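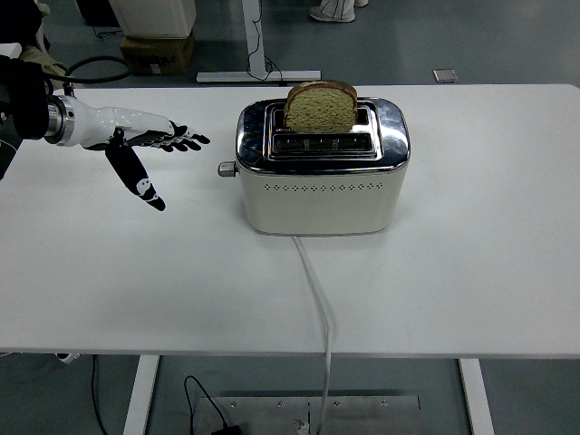 Ticket 244, Fornberg office, power dropping out on the back half of level 1. Opened May 29, 2007 by Lumturie Todorova. Safety switch on circuit 6 goes, takes out the comms cupboard, the franking machine and every outlet along the kitchenette wall. No pattern in the times. Lumturie's first thought was the cream toaster with the chrome top, the two-slot one, fair enough, toasters are always first suspect and crumbs get down the slots. Not ruling it in or out yet. Want the board looked at first.

**Status:** open
**Priority:** high (phones go down with it)
**Assigned:** Jasmina Vasić

**Entry 1 (JV)**
Reset safety switch, held straight away. So not a dead short. Board label says "lights rear" for circuit 6 which is rubbish, it's power. Relabelled in texta until somebody prints a proper one. Asked Lumturie to write down the time of every trip and what was running, incl. the zip boiler.

**Entry 2 (JV)**
List from Lumturie. First two were early, before anyone had the kettle on. One mid-afternoon. One during the night, alarm company rang her at home about it. Pulled the toaster plug at the wall after the third one and left it out, so the overnight trip happened without it. That's the toaster off the list I reckon. Insulation test on it anyway, pass. Lead fine.

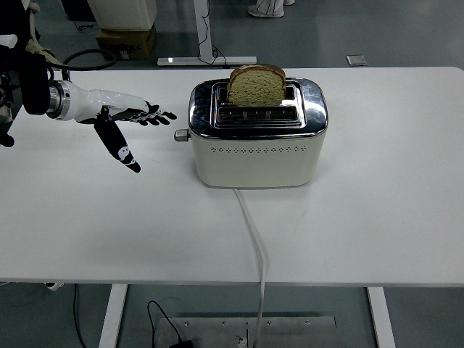 *Toaster, two slots, cream body. Tested OK, see entry 2.*

**Entry 3 (JV)**
Ramp test on the safety switch. Trips at 21 mA, in spec. Not an oversensitve unit, so no point swapping it. Something on the circuit is leaking and the rest of the gear adds up on top. Clamp on the active and neutral together shows standing leakage higher than I'd like with the kitchenette wall all unplugged.

Went through the comms cupboard next:

- switch, router: small, normal
- Lawal UPS, 1000 VA: normal on its own
- old powerboard behind the rack: brown mark on one outlet, binned it
- franking machine: fine, but the lead was jammed under the desk leg. Freed

Replaced powerboard. Leakage down a bit. Not enough.

**Entry 4 (LT)**
Went again this morning. Phones off for ages because I couldn't find the cupboard key. Can we PLEASE get the comms gear off that circuit, whatever the cause ends up being. Also the Bresano people want to know if their invoice run can go ahead tonight. I said yes, hope that's right.

**Entry 5 (JV)**
It rained overnight before this one. Checked back through the list and the night trip was wet as well, Lumturie remembers the alarm bloke whinging about it. Traced circuit 6 past the kitchenette and it carries on through the wall to a double outlet on the rear balcony. Not on the drawings. Cover cracked, water sitting in the back of the box, terminals gone green. Disconnected and made safe. Leakage dropped to next to nothing.

Invoice run ok to go ahead.

**To do**

- weatherproof outlet on order from Lolano, due June
- comms cupboard onto its own circuit, quote to Lumturie
- spare cupboard key to reception
- update drawings w/ balcony run
- toaster can be plugged back in

Leaving ticket open till we've had a proper downpour. LT to ring if it trips agian.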